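# Three small bins for kitchen bits: worth it, or just more plastic?

Every tidy-up page tells me to put my cupboard contents into little coloured bins. Mine now look like the ones below: grey for odds and ends, blue for boxes, yellow for small bottles. I'm not convinced I've gained anything. Same stuff, same worktop, plus three bins. And where is a flat grater meant to go?

Gendley
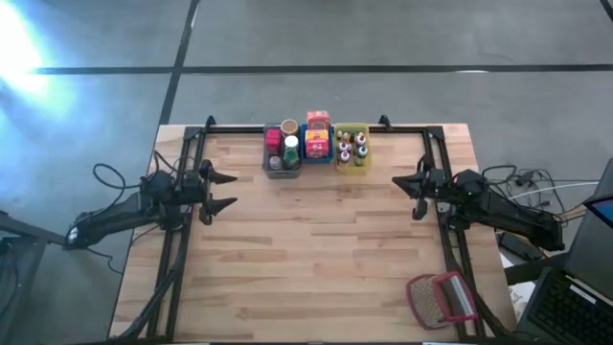 **Tai**

Depends how deep your cupboard is. Mine goes back 70 cm and without bins I lose things behind other things. With them I pull one out, look, push it back. If yours is shallow I wouldn't bother. Colours do nothing for me, I can never remember which is which after a week.

**Letay Alemayehu**

I'd question the bottles. Packing them tight looks neat until you want one from the middle and can only see caps. Write on the lids or leave a gap. The grey bin sounds like a junk drawer to me, and I don't see how it stops being one just by being grey. Split it by what you cook with, or tip it out every November and see what you've forgotten.

Boxes stand up perfectly well by themselves, so I'd take the blue bin back if you kept the receipt.

Grater: hook inside the cupboard door. I've had one up for 4 years. The stick-on sort from Narklow fell off mine twice, so use a screw.

**Tristska**

just get a bigger cupboard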